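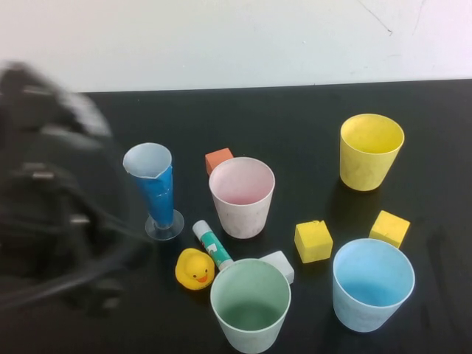

Escribo rápido que en un rato salgo. Sigo con la mudanza, semana tres, y ya entendí que el problema no son los muebles. Es la cocina.

De Quintana salimos en abril con 11 cajas "provisorias". Siguen cerradas. Todas. Una dice VARIOS con marcador, otra dice VARIOS 2. Gracias, yo del pasado.

El flete: pedí presupuesto en Mulline y en Nollora. Mulline me cobraba 147 por el viaje, sin subir escaleras. Nollora 70 más, con escaleras. Fui con Nollora, tercer piso, ni lo pensé. Llegaron tarde pero bien, no rompieron nada salvo una maceta que ya venía rajada.

Lo que aprendí hasta ahora (poco):

- las sábanas van en bolsa, **no** en caja
- los libros en cajas chicas. CHICAS
- la pava eléctrica se guarda última y sale primera
- fotografiar los cables antes de desenchufar, yo no lo hice y asi estoy

El departamento nuevo tiene 60 metros y un solo placard. El anterior tenía dos y un altillo. No dan las cuentas, así que toca regalar cosas. Ya se fueron la batidora, una silla y la mesita del pasillo. Me dolió la mesita, un poco.
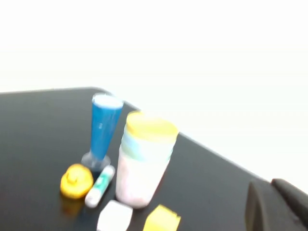

¿Conviene embalar uno mismo o pagar para que lo hagan? Embalar uno mismo, si hay dos semanas por delante; con menos tiempo, pagar al menos por la cocina.

Falta el tema cortinas. En Anis me dijeron veinte dias de demora y medí mal la ventana, tengo que volver a llamar. Mientras tanto, una sábana colgada con broches. Queda horrible y entra sol igual a las siete.

Mañana abro VARIOS 2.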